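Workshop tips: When two arms share one bench

Most trouble on a two-arm bench starts where the reaches overlap. Ours did. One arm stopped late, the other kept coming, and a wrist joint cover cracked. The Toline controller logged fault 42, which we had been clearing without reading.

Set a keep-out gap between the two grippers before you load a job. Run the first pass at low speed with one hand on the stop button — and keep the other hand off the bench.

After any bump, power down both arms and check the finger screws. Serena Costa also rechecks the zero position on each arm after 21 cycles.
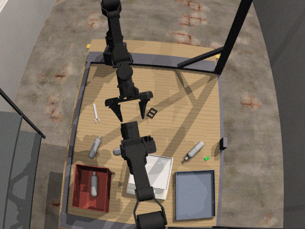

Can I just reset the fault and carry on?

Only after you have found what caused it. If the same code comes back, leave the power off and look for a loose cable at the wrist.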